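Every January our robotics club gets a new lot of beginners, and every January I end up saying the same things across the table, so I've finally typed them up. They're for anyone learning to use the hand-held grippers on soft things (bags, cloths, pencil cases), which is what our student project is all about this year. Most of it I learned by getting it wrong, usually at nine in the evening with a mug of tea going cold.

## Getting the table ready

Clear more space than you think you'll want. A bag spreads when you lay it down, and a big one takes over a table in no time! Push anything you aren't using to the far end, and keep leads along one side where your elbows won't find them.

If the table is slippery, a square of rubbery drawer liner under the bag works wonders. I buy the cheap roll from the Pellirberg market and cut it up with kitchen scissors.

## Looking after the pads

- Wipe them before you start. Fluff gets into the little holes and the grip goes off. A dry toothbrush is best, then a barely damp cloth.
- No washing-up liquid, please. It leaves a film that takes ages to shift (ask me how I spent half-term).
- I swap ours after 200 grabs on rough fabric, or 80 if somebody's been practising on Velcro.
- Spare pads live in the Oltix tin, flat, with baking paper between them so they don't stick together.

## Bags and zips

1. Smooth the bag out with your hands first, then leave it alone. No sneaky tidying halfway through a go.
2. Find the zip pull before you pick up the gripper. They're tiny, and they love to hide in a fold.
3. Come in slowly with the jaws open and keep the pull between the two pads. I watch the gap and ignore the rest of the bag completely. 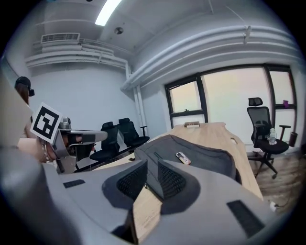
4. Close gently. If you squash the fabric along with the pull, open up, back off and have another go – tugging only bends the teeth.
5. With two of you at it, agree who holds the cloth and who pulls. One gripper pins, the other moves. We say "mine" out loud, which sounds daft but saves a lot of clashing.

## Wrists and sore arms

The grippers feel light for the first few minutes and then they really don't. Rest your forearm on the table edge whenever you can, and stop after 90 goes even if you're on a roll. I roll up a tea towel and tuck it under my wrist, and the Tusov school lot have pinched the idea, cheeky things.

Before you go home, put the bag back flat with the zip shut, ready for whoever has the table next.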